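地方税收与公共财政 讲义
第六讲 地方预算编制中的公众参与 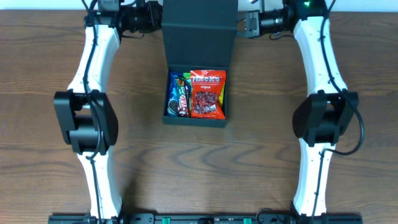
一、本讲要解决的问题

上一讲讲的是地方政府的收入来源，本讲转到支出一侧。收入定下来以后，钱花在哪里、由谁决定、居民在哪个环节可以说话，这三件事在多数教材里分散在不同章节，这里放在一起讲。

读完本讲，应当能够画出一份年度预算从部门申报到批准执行的流程，指出其中哪些环节对公众开放，并说明听证会、书面意见和居民提案在法律效力上的区别。

本讲的练习以虚构程度较低的材料为佳，所以沿用前几讲的三个地方：海尔金镇（Hirkine）、达尔托托拉市（Daltotora）和科尔哈泽区（Kohlhase）。三地的基本情况见第二讲附表，不再重复。

二、预算周期

一个完整的预算周期通常分为四个阶段：编制、审议、执行、决算。各阶段时间上有重叠。本年度的预算还在执行，上一年度的决算已经送审，下一年度的编制工作也已经开始。学生在阅读会议记录时经常把三个年度的数字混在一起，查材料时先看表头的年度。

1. 编制阶段
各部门根据财政部门下发的编制口径提交申请。口径一般包括人员经费标准、公用经费定额和项目支出上限。财政部门汇总后与预计收入对照，超出部分退回修改。这一阶段公众基本看不到材料。海尔金镇的做法是把各部门首次申报的总额公开，但不公开明细。

2. 审议阶段
预算草案提交议事机构。草案公开、听证会和书面意见征集都集中在这一阶段。达尔托托拉市规定，草案公开之日到表决之日不得少于30天。天数的计算从草案在市政网站上可以下载的当天起算，提交给议员的日期不作为起算点。

3. 执行阶段
批准后的预算交由各部门执行。执行中可以调整，但跨科目调剂超过规定比例的，需要重新提交审议。调整公告往往篇幅很短，措辞也比较技术化，容易被忽略。

4. 决算阶段
年度结束后编制决算，由审计机构出具意见。决算会议的旁听人数一般远少于预算听证会，但从监督的角度看，决算材料的信息量更大。预算写的是打算花多少，决算写的是花了多少。

三、公众参与的几种形式

（一）听证会
听证会的作用是陈述意见并记入会议记录。发言人通常需要事先登记，每人发言时间为4分钟，议员可以提问，也可以不提问。议事机构没有逐条答复的义务，但发言内容应当附在审议材料之后。科尔哈泽区的听证会在下午两点召开，上班的居民很难到场，区里后来允许用书面材料代替到场发言，效力相同。

（二）书面意见
书面意见的优点是可以附表格和计算过程。财政部门处理书面意见时一般按科目归类，所以意见中应写明草案页码和科目编号。只写“道路维护投入不足”这样的意见，归类人员往往不知道该放在哪一科目下，最后归入“其他”。

（三）居民提案
居民提案与前两种形式性质不同。提案达到法定联署人数后，议事机构必须将其列入议程并表决。海尔金镇的联署门槛为300人，达尔托托拉市为600人。联署人须为登记选民，姓名和住址与登记信息不一致的签名视为无效。因此实际征集时要留出余量。

注意：列入议程不等于通过。提案被否决后，同一事项在同一预算年度内不得再次提出。

（四）参与式预算
参与式预算是指划出一部分资金，由居民直接投票决定用途。这部分资金在总预算中所占份额通常不大，用途也有限制，一般只能用于一次性的建设项目，不能用于增加人员编制。讨论参与式预算时，应同时看两个问题：划出的资金从哪里来，项目建成后的维护费用由哪个科目承担。第二个问题在投票材料中常常没有写。

四、案例：海尔金镇图书分馆

海尔金镇有一个总馆和一个分馆。某年度编制预算时，镇财政部门提出将分馆的开放时间缩短，理由是到馆人次下降。草案公开后，居民提出了两类意见。

第一类意见针对数据。部门使用的到馆人次来自入口计数器，而分馆在统计期内因屋顶维修有一段时间只开放侧门，侧门没有计数器。居民在书面意见中附上了维修公告，要求剔除该时段后重新计算。

第二类意见针对程序。缩短开放时间涉及人员工时变化，按照镇议事规则，属于应当单独说明的事项，而草案中只在汇总表里减少了一个数字，没有文字说明。

镇议会最后的处理是：分馆开放时间维持不变一个年度，同时要求部门补充统计。补充统计的结果在次年四月提交。由于收入没有增加，维持开放时间所需的资金从总馆的设备更新科目中调出，总馆原定更换的检索终端推迟。

分析这个案例时，请分开讨论以下几点：
居民意见中哪些属于事实争议，哪些属于程序争议；
如果没有第二类意见，第一类意见单独能否改变草案；
总馆设备更新推迟，受影响的居民是否有同等的机会表达意见。

最后一点在课堂讨论中争议较多。预算总额固定时，任何一项增加都对应另一项减少。到听证会发言的人一般是某一项目的直接使用者，被减少的那一项如果在听证会之后才确定，受影响的人就没有机会到场。

五、如何阅读预算草案

初次阅读时不必从第一页读到最后一页。建议按以下顺序：

先看收支总表，确认收入合计与支出合计是否相等，有无使用往年结余。

再看与上年度的对照表，找出变动幅度较大的科目。变动幅度要同时看比例和金额。小科目翻一倍，金额可能仍然很小；大科目变动一个百分点，金额可能很大。

然后看科目说明。说明中出现“统筹安排”“结合实际”一类表述而没有数字的，记下页码，可以在书面意见中要求补充。

最后看附注。债务偿还安排、为下属机构提供的担保、多年期合同的后续付款，多数写在附注里。

科尔哈泽区的草案使用Luleleck系统导出，科目编号与纸质版不同。引用该区材料时请注明所用版本。对照表放在课程网页的第六讲文件夹中。

六、常见误解

1. “听证会上反对的人多，项目就不能通过。”听证会不是表决，发言人数没有法律意义，议员可以参考，也可以不采纳。

2. “预算批准后就不能改。”预算可以调整，只是需要履行程序。

3. “结余就是浪费。”结余可能来自项目延期、招标价格低于预期，也可能来自编制时高估。要结合决算说明判断。

4. “公开就等于参与。”公开是参与的前提。材料公开了，但意见征集已经截止，居民仍然无法参与。

七、作业

任选三地之一，从课程网页下载最近一份预算草案，完成下列任务：

（1）列出与上年度相比金额变动最大的四个科目，并摘录草案给出的理由。
（2）就其中一个科目写一份书面意见，正文不超过600字，须注明页码和科目编号。
（3）说明该意见如果改为居民提案，还需要满足哪些条件。

作业以纯文本或PDF格式提交，文件名为学号加“06”。迟交按课程说明第三条处理。

八、下讲预告

第七讲讲地方债务。请先读教材第九章前两节，重点看一般债务与专项债务的划分标准。达尔托托拉市污水处理厂的还款表会在课上使用，请自行打印或存入电脑。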